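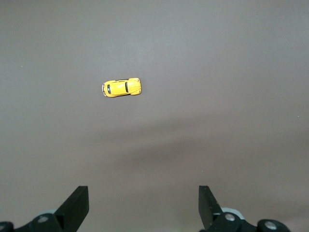
¿Alguien sabe a quién hay que reclamar los baches de la carretera vieja entre Endale y el polígono de Pinix? Vivo a mitad de camino y llevo desde abril escribiendo al ayuntamiento, que me contesta (cuando contesta) que esa vía es de la diputación. La diputación dice que es municipal desde el cruce hasta el puente y suya desde el puente, pero que el puente en sí está "pendiente de adscripción". Un coche pequeño, pongamos un escarabajo amarillo de juguete, cabría de sobra en el agujero que hay delante de mi portón, y todavía quedaría sitio para el concejal de vías públicas. Tengo dos llantas dobladas y un expediente, el 916, que al parecer existe porque me dieron un papel con el número. Lo que quiero saber es si puedo presentar una sola reclamación a las dos administraciones o si tengo que partir el bache por la mitad.
Publicado por Vecina del kilómetro 6 - 15 de septiembre de 2023

Eldana Sisay
Por partes, que lo tuyo son dos asuntos distintos y conviene no mezclarlos.
El arreglo de la carretera se pide por un lado y los daños del coche por otro. Para los daños la vía es la responsabilidad patrimonial, y el plazo es de un año desde que ocurrió. Yo presentaría el mismo escrito en los dos registros, indicando en cada uno que también lo has presentado en el otro. Así, si uno se declara incompetente (en lo administrativo, no me malinterpretes), por lo menos tendrá que decirlo por escrito. Adjunta la factura del taller, fotos del bache con algo al lado que dé idea del tamaño y, si lo hay, el parte de la policía local.
Para el arreglo, pide por escrito el dato de titularidad del tramo. Los ayuntamientos tienen que llevar un inventario de bienes y ahí los caminos y carreteras suyos deberían figurar. Digo deberían. En mi pueblo el inventario recogía un lavadero derribado y no recogía la calle Mayor.
El expediente 916 míralo con calma: a nosotros nos dieron un número muy parecido y era el de la queja por los contenedores.

griverora_32
llama a la radio. a mi primo le taparon el suyo en 2 días, eso sí, con gravilla, y a la primera lluvia la gravilla estaba en el garaje de mi primo

Plokent
De acuerdo con Eldana en casi todo. Añado que puedes pedir la palabra en el turno de ruegos y preguntas del pleno, si tu ayuntamiento lo abre al público. En el nuestro hay que avisar por escrito antes y te dan tres minutos, que se pasan volando si el alcalde dedica uno a agradecerte la asistencia. Pregunta una cosa sola y concreta: "¿de quién es el tramo del cruce al puente?". Queda en acta, o al menos queda que no lo saben.
Del puente no esperes gran cosa. Lo de "pendiente de adscripción" ya lo decían cuando mi padre tenía el taller allí - y lleva jubilado roughly lo que tarda en secar una obra pública, calcula tú.

Vecina del kilómetro 6
Gracias a los tres. He presentado los dos escritos esta mañana. En el registro de la diputación me han preguntado si no sería mejor llevarlo al ayuntamiento.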